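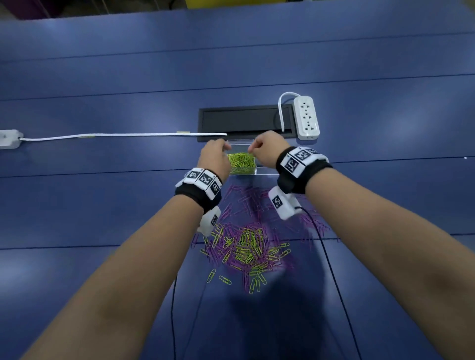 August, paste trials, second week

Picked up where the last entry stopped, with the Hundthorpe ledgers still in pieces and me still arguing with starch.

Batch 6 cooked this morning. Same wheat starch as before, same pan, same spoon, soaked overnight this time as Cecilia has been telling me to do for most of the summer. Stirred for 20 minutes after it turned translucent. It set up like custard and went through the sieve on the second pass without a fight. I would like to claim this as skill, but the only thing I changed was doing what I was told.

Batch 5 has been thrown out. It grew a pink spot in the fridge and I am not interested in learning what sort.

Test strips

Cut from the blank endleaves of the scrap volume, long grain, and mended with the Amegashie tissue, the thinner of the two weights. Torn edges on the tissue, not cut. Paste brushed onto the tissue on the glass plate, lifted with tweezers, laid down, blotted, weighted under felt.

Batch 6 thinned to milk: good. Lies flat, nearly invisible from the front, no tide line. Peels only if you mean it.

Batch 6 thinned to cream: stronger, but a slight shine at the edges when you tilt the sheet to the window. Fine for spine folds, where nobody tilts anything.

Drallik ready-mix: sticks beautifully to the felt. Also to the blotter, the bone folder and my sleeve. On paper, it cockled every strip and dried with a crunch. The tub says reversible. I gave it a damp swab and 17 minutes and it reversed about as far as the paper surface, which came with it. Rest of the tub can go to whoever makes the posters.

Humidity

Flistico gauge by the door reads 51 percent. The old dial gauge next to it has read the same number through a thunderstorm, a heat wave and the time the radiator leaked, so I have stopped writing it down. Leaving it on the wall. It looks confident.

The press boards at the bottom of the stack are bowing again. Turned them over, which fixes it until they bow the other way.

Fasteners

Clips, pins and one thing that may have been a hat ornament have been coming out of the loose correspondence tucked in the ledgers. Usual routine: slip of polyester film under the clip on both sides of the sheet, hold the long end down, ease the short end up. Never slide it. I slid one on the first day and now there is a letter regarding drains with a neat orange stripe across the signature. Where rust has bonded to the paper, leave the clip alone and flag the folder. 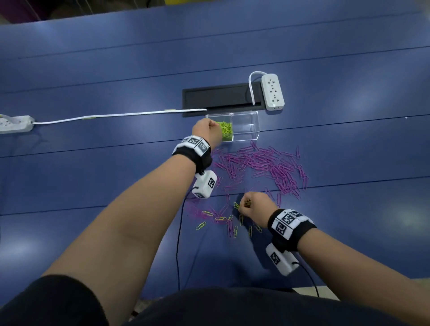

Paper clips and the clear box, on the blue table.

Cecilia Sarpong came by in the afternoon and looked over the strips. She prefers the milk dilution for everything except the fold repairs, and wants the tissue toned before it goes anywhere near volume two, where the paper is closer to tea than white. Acrylics thinned right down, let it dry on film, peel off. She also asked who had been resting a mug on the glass plate. The ring is still under investigation. It matches my mug.

To do

Tone three sheets of the thin tissue, one lighter than seems right.
More blotter. We are down to the pieces with notes on them.
Wash the sieve properly, with the brush, tonight.
Collate volume two before pulling anything; the page numbers skip and I want to know whether that is us or them.
Start soaking batch 7 before leaving.

4:40, starch is in the jar. Lid on this time.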